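Subject: Re: [lab-methods] Ferritin results after switching analyzers
From: Ajith Arumugam
Date: November 13, 2025

Replying to the list so the numbers are in one place.

> We moved our ferritin testing to the new analyzer in May and have
> had several calls from clinics since. Patients who were stable on
> the old method now look lower. Two of them were put back on iron
> tablets. Is this a calibration fault, or do we have to accept that
> the methods differ? Our control results are inside limits at all
> three levels. Also, how are people handling the very high ones?
> We had a result flagged as above 2000 and the ward wanted a number.

Controls inside limits tell you that the analyzer is repeating itself. They do not tell you that it agrees with the old one. Control material is processed serum and can behave differently from patient serum in an antibody test, so a method shift can be present in patients and absent in controls. The target values on the insert are also set per method, which hides the difference further.

At Arnthorpe we ran 256 leftover patient samples on both analyzers before the change. All were serum, spun within four hours of collection and tested the same day on both sides. The new method read lower through most of the range, and the gap was not a fixed amount. It was small in absolute terms at the bottom and grew with concentration. Near the cutoff for low iron stores it was still enough to move a few patients across the line, and I expect your two are in that group.

If you have paired samples, plot the difference against the mean before you fit anything. A plain correlation will look excellent on ferritin because the range is so wide, and it will tell you very little. We used Passing-Bablok for the slope and then looked at the samples below 50 ng/mL by themselves. A single slope over the full range was misleading at the low end.

The comparison sheet we use was built by Gridico and is on the list's file page. It takes two columns and a sample number. Version Jesta is the one to get – the older one drops results that carry a "greater than" sign without telling you.

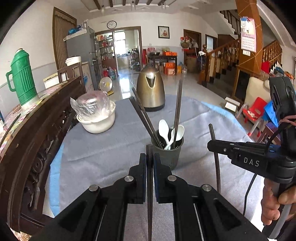

Toft wrote to me off-list after the first post, asking whether the shift could be the sample tube and not the analyzer, as their site had changed to gel tubes in the same month and saw a step in the monthly median on the same date. The point is fair. If both changes were made together, the monthly median cannot separate them. Draw two tubes from each of 20 or more consenting staff, one of each type, and run them on the same analyzer in the same batch. We did not see a tube effect, but our tubes may not be yours.

On the high results: the upper limit of the measuring range on our setup is 2000 ng/mL undiluted. Above that we dilute and rerun. Check the dilution yourselves before trusting it. One patient pool gave 1744 undiluted and 1246 when diluted and multiplied back, which was well outside our allowed difference. The cause was the wrong diluent loaded in that position. After it was replaced the pool recovered correctly at each step. Without a sample that could be read both ways we would have missed it, because every result that needs diluting in routine work has no undiluted value to compare with.

For the ward, a diluted number is worth giving if they are following a trend, for example in iron overload or suspected HLH. Do not compare it with a value from the old method. We put a comment on every ferritin report for six months stating that the method had changed and that earlier results are not directly comparable. Calls dropped after the comment was moved above the result. Below it, few people read it.

On the iron tablets, I would send the clinics the paired data and let them review those two patients with transferrin saturation and CRP from the same draw. Ferritin goes up with inflammation, so a single result near the cutoff is weak evidence in either direction – on any analyzer.

I would not apply a correction factor to make the new results match the old ones. It changes the test from what the maker validated, and you then have to validate it as your own.

Can you post the lot numbers for reagent and calibrator? If you changed lots between May and now, the shift may have more than one part.

Ajith

_______________________________________________
lab-methods mailing list
To leave the list or change to digest, use the member page
Contact the list owner | Copyright remains with each poster | Back to top

This archive uses cookies to remember your reading settings. Accept | Decline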